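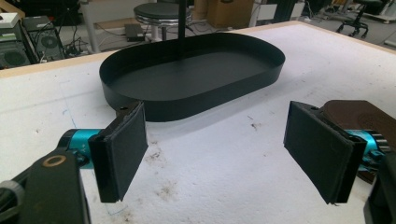 라키드버그 공대 로봇 동아리, 손에 드는 그리퍼로 '쟁반 집기' 과제 진행

검색어를 입력하세요 통합검색 상세검색
최종 수정 2021-03-06
인쇄하기 | 이메일로 보내기

라키드버그(Larkidberg) 공과대학 로봇 동아리 '지키아(Jikia)'가 손에 드는 그리퍼로 물체 집기 동작을 기록하는 학생 프로젝트를 진행하고 있다. 동아리는 지난 2월 학내 실습실에서 작업을 시작했으며, 이번 학기 안에 시연 1000회를 모으는 것을 목표로 잡았다.

참여 학생은 21명이다. 기계공학과와 컴퓨터공학과 학부생이 대부분이고, 산업디자인과 학생도 일부 들어와 있다. 학생들은 조를 나누어 그리퍼 정비, 시연 기록, 데이터 정리, 학습 코드 작성을 맡는다. 시연 기록은 모든 조가 돌아가며 한다.

첫 과제는 검은색 타원형 쟁반이다. 금속으로 된 납작한 쟁반으로, 낮은 테두리가 수직으로 서 있다. 흰 탁자 위에 쟁반을 놓고 양쪽에서 두 손가락을 가져가 잡은 뒤, 정해진 위치로 옮겨 내려놓으면 시연 한 회가 끝난다. 쟁반을 떨어뜨리거나 탁자 밖으로 밀어낸 경우에도 기록은 지우지 않고 실패로 표시해 따로 보관한다.

쟁반은 처음부터 쉬운 물체로 고른 것이 아니라고 동아리는 설명했다. 지난 학기에 다룬 나무토막이나 종이컵은 손가락을 대충 벌려도 잡혔지만, 쟁반은 폭이 넓고 테두리가 낮아 손가락을 내리는 높이가 조금만 달라져도 결과가 바뀐다. 손가락이 높으면 테두리를 지나치고, 너무 낮으면 패드가 탁자에 먼저 닿는다. 둥근 끝부분을 잡으려 하면 쟁반이 옆으로 돌아가는 일도 잦다고 한다.

그리퍼 손가락은 검은색 직육면체 블록 모양이며, 물체와 맞닿는 안쪽 면에 짙은 회색 패드가 붙어 있다. 손가락 뒤쪽 연결부는 청록색 금속 부품이다. 패드는 동아리가 직접 재단해 붙인다. 닳은 패드로 기록한 시연과 새 패드로 기록한 시연이 섞이지 않도록 시연 200회마다 패드를 갈고, 교체 시점을 작업 일지에 적는다.

기록 방식은 동아리 내부 규칙으로 정해 두었다. 시연자는 매회 같은 자세에서 출발해야 하고, 잡는 동작 중에는 말을 하거나 몸을 돌리지 않는다. 쟁반의 방향은 회차마다 조금씩 바꾼다. 한 사람이 연속으로 오래 시연하면 동작이 점점 빨라지는 경향이 있어, 한 조가 하루에 기록하는 분량은 80회로 제한했다.

작업대 위의 얼룩이나 펜 자국은 그대로 두고 기록한다. 깨끗한 배경에서만 학습한 프로그램이 다른 탁자에서 쟁반을 찾지 못한 경험이 지난 학기에 있었기 때문이다. 동아리는 학기 중반부터 색이 다른 탁자에서도 같은 과제를 반복할 계획이다.

모은 자료는 '델럼(Dellum)'이라는 이름의 학습 프로그램에 쓰인다. 동아리 선배들이 만들기 시작해 해마다 고쳐 온 코드로, 영상과 손가락 간격 값을 함께 입력받아 다음 동작을 예측한다. 올해는 입력 영상의 해상도를 낮추고 학습 시간을 줄이는 작업이 함께 진행된다. 코드 담당 조는 시연이 목표치의 절반에 이르면 첫 학습을 돌려 볼 예정이다.

부품 가운데 일부는 대학 인근의 기계 가공 업체 솜분(Somboon)이 지원한다. 솜분은 학생들이 보낸 도면대로 손가락 연결부의 예비 부품을 깎아 주고, 방학 중에는 공작기계 실습 자리를 제공하고 있다. 패드와 나사 등 소모품 비용은 동아리 회비와 학과 지원금으로 충당한다.

학생들이 가장 많은 시간을 쓰는 일은 시연 자체보다 정리 작업이다. 기록이 끝나면 각 영상의 시작과 끝을 맞추고, 성공과 실패를 구분하고, 손가락이 쟁반에 처음 닿은 순간을 표시한다. 두 사람이 같은 영상을 따로 확인하고 판단이 엇갈리면 전체 회의에서 정한다. 테두리를 잡았지만 들어 올리는 중에 기울어진 경우를 어느 쪽으로 볼지를 두고는 의견이 갈려, 최근 '부분 성공' 항목을 새로 만들었다.

쟁반 과제가 끝나면 뚜껑이 있는 통과 접이식 상자가 다음 과제로 예정돼 있다. 동아리는 학기 말 교내 공학 작품 발표회에서 결과를 공개하고, 관람객이 그리퍼를 직접 손에 들고 쟁반을 옮겨 보는 자리도 마련하기로 했다. 발표회에서는 실패로 분류한 영상도 함께 상영한다.

지키아는 신입 회원을 모집하고 있다. 전공과 학년 제한은 없으며, 프로그래밍 경험이 없어도 지원할 수 있다. 신입 회원은 안전 교육과 그리퍼 사용 교육을 받은 뒤 시연 기록 조에 먼저 배치된다. 신청서는 공학관 1층 학생회실에서 받는다.

인쇄하기 | 이메일로 보내기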